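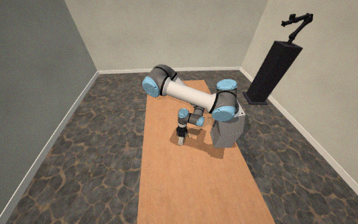
Lundgren Floor Advice does not sell flooring. We say so early because most people who call our office in Vatville assume there is a catch, and we would assume the same. We get paid a flat fee to read quotes, look at samples and tell you whether the floor you are about to buy is likely to suit the room you have. A lot of that work now starts with computer pictures. Take a dark stone pattern with rounded gray and charcoal shapes and thin tan veins, like the floor in the rendering on this page. It may be a fine choice. But the shapes get small and tight toward the back wall, and a rendering won't tell you how the surface feels under a chair leg, how it cleans up, or how often the pattern repeats once you have a hallway of it. Ask for a full-size sample. If the seller can't come up with one, we'd like to know why, and so should you.

How we got here

The business began as a small tile shop in Dostton. We sold what the sales reps told us to sell and repeated what they told us to say. "Waterproof" was the big word. Some of those floors did hold up to water. The glue, the seams and the wood underneath were another matter, and the warranty tended to go quiet on exactly those points. After enough awkward phone calls we closed the shop and kept the part customers had found useful, the part where someone reads the fine print.

What we do

We review written quotes, usually within 2 working days. We visit homes and small offices to check for damp, slope and old adhesive. We also run the Jerex list, our own record of warranty terms in plain English. It covers 206 product lines at the moment. It is incomplete, and we doubt it will ever be finished — the terms change too often, sometimes without the date on the leaflet changing at all.

We don't do installation, and we don't keep a list of "approved" installers. We tried that once and ended up defending people whose work we hadn't seen.

What we won't promise

We have read more than 1,005 quotes and still get surprised. No one can say for sure how a floor will look in ten years, whatever the box says. We take no commission from makers or stores. You only have our word for that, so every report comes with our fee printed on the first page, and you are free to ask any store whether it has ever paid us.

The office is closed for all of February. Quotes sent in that month are read when we open again, in the order they came.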